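## Section 5. Recording Manual Paper Handling for Robot Training

This section applies to all operators who record hand work at the Hondholm and Oltden sites. It is to be read together with Section 3, which covers the fitting and charging of the wrist units. Questions about the rules in this section should be sent to Marcelle Riviere, Recording Standards.

### 5.1 Before the session

1. Confirm that the task sheet names the desk, the operator, and the type of paper to be handled. Paper tasks are listed under code 261.
2. Check the papers for personal information. Customer records, medical forms, and signed documents may not be used unless the site lead has approved them in writing.
3. Put on long sleeves of a single color. Sleeves must end at the wrist and must not cover any part of the strap.
4. Fasten one strap on each wrist. The marker blocks must face outward, and the tracking unit must hang freely below the wrist.
5. Hold both hands over the desk for 5 seconds and wait for the tone. If there is no tone, refasten the straps and repeat this step.

> **Caution:** Do not tighten a strap to the point of discomfort. An operator who feels numbness or tingling must stop and remove both straps at once.

### 5.2 Arranging the desk

Everyday items may stay on the desk. The Tessier training set is meant to include ordinary work areas, and operators should not tidy a desk beyond what the task requires. The area directly in front of the operator is kept free for the papers. Drinks must be closed and placed toward the back.

> **Note:** Do not move items on the desk once recording has begun. If an item falls into the work area, end the recording and start a new one.

### 5.3 Handling the papers

1. Begin with both hands in view.
2. Sort, gather, or straighten the papers at a normal working pace. Slow or exaggerated movements are to be avoided.
3. Keep at least one hand in contact with the papers until the task is complete.
4. Do not turn the wrists so far that the markers face the desk for longer than 3 seconds.
5. Loose sheets may overlap, fan out, or lie at an angle. There is no need to square the stack between steps unless the task sheet calls for it.
6. When the task is complete, lay the papers flat, withdraw both hands, and end the recording.

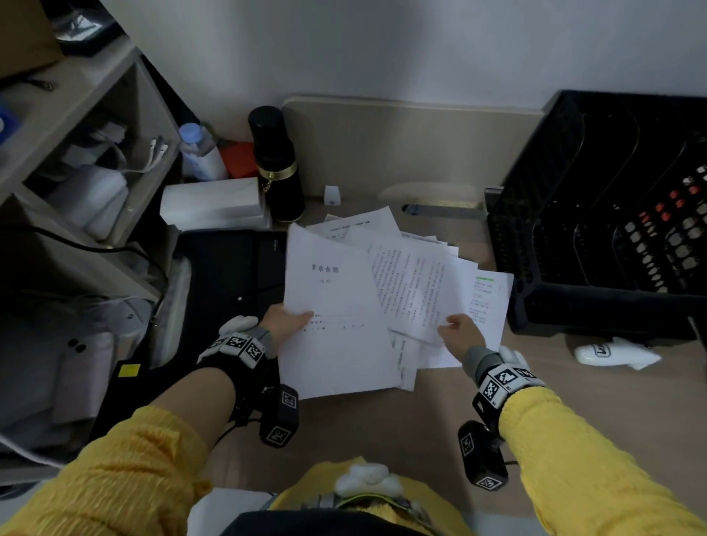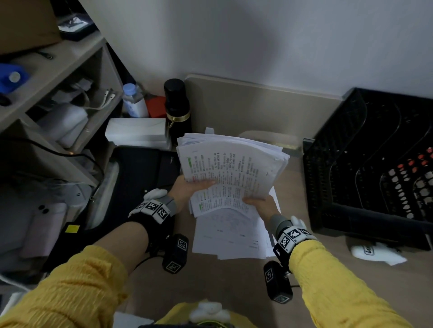
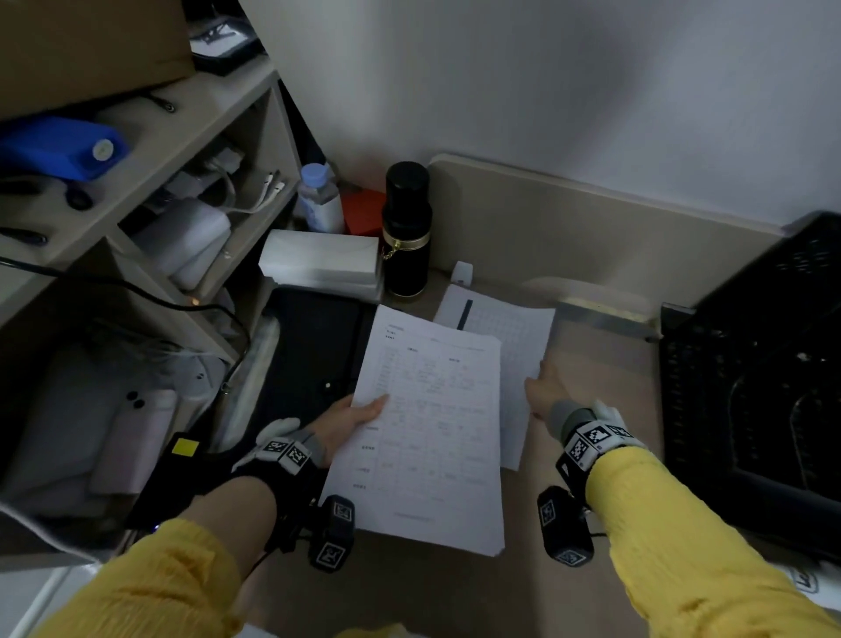
*Figure 5-1. Paper handling at a desk, with a marker strap on each wrist.*

A single recording may not run longer than 60 minutes. The operator must take a break away from the desk before beginning another, and the straps are to be removed during the break.

### 5.4 Interrupted recordings

A recording must be marked "interrupted" in the log if any of the following occurs:

- a strap slips, opens, or is adjusted by hand;
- another person reaches into the work area;
- a document that has not been cleared is found among the papers;
- the operator leaves the desk for any reason.

Interrupted recordings are kept but are not passed on for training until they have been reviewed. Where an uncleared document was recorded, the operator must notify Vilmos Bárány the same day. The file is then locked, and it may be opened only by the reviewer.

### 5.5 After the session

1. Remove the straps and wipe them with a dry cloth. Do not use alcohol on the markers, as it may fade the print.
2. Return all papers to the folder they came from.
3. Enter the start time, end time, and task code in the log.
4. Place both wrist units on the charger and check that the lights come on.

Damaged or faded markers are to be reported on Form Pikley-3. A strap with a damaged marker may not be used again until the marker has been replaced and the strap has been tested as described in Section 3.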